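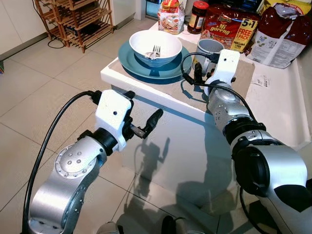 Detari 品牌与传播部 · 新闻稿

搜索 请输入关键词 搜索

六月　文 / Detari 品牌与传播部

Skostgate 老市场大厅变身早餐市集，六月底开门迎客

先把正事说了：由我们 Detari 牵头改造的 Skostgate 老市场大厅，六月底正式对外开放，以后每天早上都是早餐市集，入驻的摊位超过22家。烤面包的是 Dirnby，煮咖啡的是 Hubmann，剩下的从豆浆、肠粉、煎饼到酸奶、腌黄瓜，各家有各家的拿手货。媒体朋友要是赶稿子，看到这里其实就够用了，联系方式在最后。不赶的话，就听我多唠叨几句，这个项目我从头跟到尾，肚子里攒了一堆话。

老市场大厅的位置，住在附近的人都熟，出了地铁沿着坡往下走，看见那排拱形窗户就到了。我小时候跟着外婆来这里买过鱼，印象里地上永远湿漉漉的，我穿着凉鞋，一路踮着脚走。后来鱼摊搬走了，菜摊也搬走了，大厅有很长一段时间只当仓库用，门口停满了货车。所以公司开会说要接下这个地方做早餐的时候，我第一个举手（举得可能有点太快，会后就被派来写稿子了）。

为什么是早餐？我们之前做的都是午市和晚市的餐饮空间，早餐在公司里一直是个冷门话题，利润薄，起得又早，谁提谁挨白眼。可是我们去周边几个小区聊了一圈，大家抱怨最多的恰恰就是早饭。有人说楼下的包子铺关了以后，每天在便利店拿个饭团边走边啃；有位阿姨说她不缺吃的，缺的是吃早饭时能坐下来说两句话的地方。这句话我记在本子上了，后来在方案会上念了三遍，念到同事都会背。

改造用了四个月。屋顶的老木梁全部保留，清洗、补漆，原来被石膏板封住的天窗重新打开了。这件事我必须多夸两句，天窗一开，早上的光斜着打进来，整个大厅一下子就亮堂了！水磨石地面也留着，坏掉的地方用颜色相近的石料补过，凑近了看得出深浅不一样，我们商量之后决定就这样，不去做旧。墙上还留着当年的摊位号牌，红底白字的搪瓷牌子，字体胖乎乎的，新摊位直接沿用这些号，所以如果你发现隔壁两个摊的号对不上顺序，别纳闷，老号牌本来就是这么跳着排的。

接下来说吃的，这才是重头戏。

Dirnby 的面包师傅凌晨四点就进厂和面，头一炉在开门之前出来。他们家主打的是黑麦酸面包，切片卖，也整个卖。我个人更推荐的是一款红糖核桃卷，外面有点脆，里面湿软，配什么都行。刚开始试吃的时候他们送来的样品偏甜，我们几个人提了意见，师傅当面没说什么，隔了几天又送来一版，糖减了，核桃多了，大家一抢而空。为了这个市集，Dirnby 还专门做了一种小个头的早餐包，给只想垫垫肚子的人准备，可以夹鸡蛋，可以夹腐乳（对，腐乳，请务必试试）。

Hubmann 那边就安静多了。他们的咖啡单短得让我有点吃惊，一共只有六款，没有季节限定，没有糖浆。他们的解释是早上排队的人没有心思研究菜单，看一眼就能点最好。我一开始不太服气，觉得总得有点花样吧，结果试营业那几个早上我自己站在队伍里，困得眼睛都睁不开，脑子里就剩下“热的，大杯”四个字，也就没什么好争的了。自己带杯子来的，咖啡和豆浆都便宜一点，具体价格以摊位上贴的为准。

中式早点占了整个大厅的东半边。肠粉摊是从两条街外搬过来的老店，米浆现磨现蒸，酱油自己熬；煎饼摊的薄脆有两种厚度可以选，我到现在还没想好自己是哪一派；豆浆摊有甜有咸，咸豆浆里加虾皮和榨菜，端上来的时候还在慢慢凝成絮状，怕腥的朋友可以让他们少放虾皮。西半边以面包、咖啡、酸奶和水果为主，中间是大家共用的座位区，东边买的可以拿到西边吃，反过来也一样，没有人会来赶你。

说到座位，这是内部吵得最凶的一个话题。有同事想多做高脚桌，翻台快；我和另外几个同事坚持要长桌和有靠背的椅子，理由还是那位阿姨的那句话。最后长桌占了大头，高脚桌靠窗留了一排，给赶时间的人。推婴儿车和坐轮椅的朋友从北门进最方便，门口是缓坡，没有台阶，北侧的长桌也留出了不摆椅子的位置。洗手间在南门旁边，里面有换尿布的台子，男女两边都有。

开放时间是早上六点半到上午十一点，这个时间是和摊主们一起定的。本来想一直开到下午，摊主们不同意，大家凌晨就起来干活，中午得回去补觉，我觉得很有道理。十一点以后大厅会收拾干净，下午交给周边的社区做活动，目前已经排上的有合唱排练、旧书交换，还有一个教人磨菜刀的小课堂。想借场地的社团可以写邮件给我们，眼下下午的空档还比较多，傍晚的快没了。

再说说租金，好几位记者朋友在电话里问过我。我们给早餐摊位用的是按营业额分成的办法，头四个月不收固定租金，让摊主先把日子过顺。之后怎么调，会和每一家单独谈。我知道这种话写进新闻稿里听起来很漂亮，做起来要看账本，所以到年底我们会把大厅的整体经营情况公开一次，好看不好看都会发出来。

也有还没弄好的地方，提前跟大家打个招呼。南门外的自行车停车架还在等货，开门那天大概率只能先停在坡上的公共车位。大厅里的指示牌第一批印错了方向箭头，正在重做，头几天会用手写的纸牌顶一顶，字是我们部门同事写的，请多包涵。还有人多的时候大厅里回声比较大，我们在木梁之间加了吸音的毛毡，试营业时好了不少，但高峰时段还是吵，想安静坐坐的话，九点半以后来会舒服很多。

开门当天早上会有一个很短的开幕，没有剪彩，也没有长篇讲话，就是大家一起把老市场的那口铜钟敲响，然后各摊开卖。铜钟以前是用来提醒收摊的，这回改成开摊。想来拍摄的媒体请提前登记，早点来，光线最好的时候也是人最多的时候。有电视台的朋友问能不能进后厨拍，Dirnby 和 Hubmann 都点头了，肠粉摊的老板说拍可以，酱油那口锅不能拍，请大家尊重一下。

最后私心一句：我外婆年纪大了，走不了太远的坡，不过她已经点名要吃咸豆浆，我打算开门第一周就带她来。到时候你要是在长桌那边看见一个一边吃一边回工作邮件的人，多半是我，欢迎过来打招呼，顺便告诉我哪家的东西最好吃，我好接着写下一篇。

地点：Skostgate 老市场大厅，南门、北门均可进入
开放时间：每天 6:30 至 11:00
媒体登记、场地借用：请联系 Detari 品牌与传播部，邮件标题注明“媒体”或“场地”
摊位入驻咨询：目前摊位已满，可登记候补，有空位时按登记先后通知

搜索 热门搜索：早餐市集 营业时间 交通 摊位申请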